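2022-04-11

Open day at Midard! I've been looking forward to it since the flyer went up at work in March, and I took a whole day off for it, which my boss thought was hilarious. The drive to Blackburn Road was fine, the parking was not. I ended up behind the tire place and walked back along the fence with my good shoes on. Should have worn the boots.

They gave us a sticker and a coffee and split us into groups. Mine had 7 people, mostly retired, plus a teenager who knew more than all of us put together and was very polite about it. Our guide was Valdir Dantas, who works on what they call the practice side. I figured we'd be marched straight out to the big machines with the yellow fences, but no – first stop was a dark little room with a projector and a bunch of folding chairs, and I have to say it was my favorite part of the day.
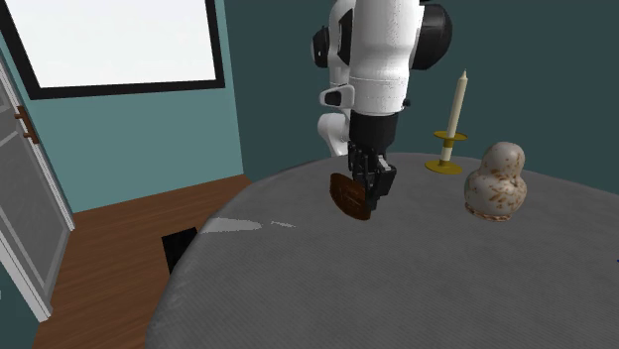 I've spent eleven years loading pallets next to a machine that does one thing, the same thing, all shift long, and if a box comes down the belt crooked it stops and beeps at me. So I went in with an attitude. Valdir's program is called Skorow, and everything in it is made up inside the computer, the room and the arm and the table and all. What got me was how much like somebody's house it was. Teal walls, a paneled door, a tall candle in a brass holder, and a speckled round figurine that could have come off my aunt's shelf (bird? gourd? the woman next to me said bird, very firmly). And the arm hanging over it all with a brown thing in its fingers that I would swear was a chocolate bar. I said so out loud and got a laugh. I was hungry, to be fair.

Valdir said they swap the objects and move them around between runs, so the software can't just learn one table by heart. The teenager asked if it ever gets bored, and Valdir said no but he does. I asked what happens when it drops something and he said you hit reset and go again, no broken dishes, no insurance form. I thought about our beeping machine and got a little jealous.

They let us pick what we wanted to see up close after that. A man in a fishing vest asked for "something floppy" and they pulled up a view from behind the gripper.
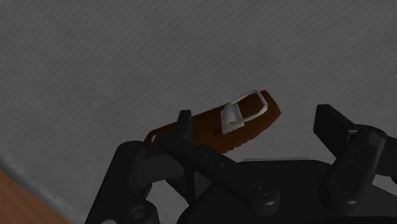
Open day, part two: straps, lunch, the real floor

So that one was a piece of brown leather strap with a white buckle on it, lying on the gray cloth between the two black fingers. Fishing vest was delighted. He used to fix saddles and he had opinions about that buckle. I kept looking at the left finger, right up against the end of the strap, and thinking I'd never pick it up from there, I'd go for the middle. Then again I have thumbs.

Lunch was sandwiches in the hallway, egg or ham. I had both.

The real floor was loud and I loved it. The big line is called Zurnura and it has 185 motors, which is written on the wall in letters as tall as me, so I guess they're proud of it. We got 5 minutes at the window and then they moved us along for the next group. I never did get to ask about the belts.

Home by four. Feet killing me. Have to call Mom tomorrow and tell her about the bird, and the truck needs gas before my shift.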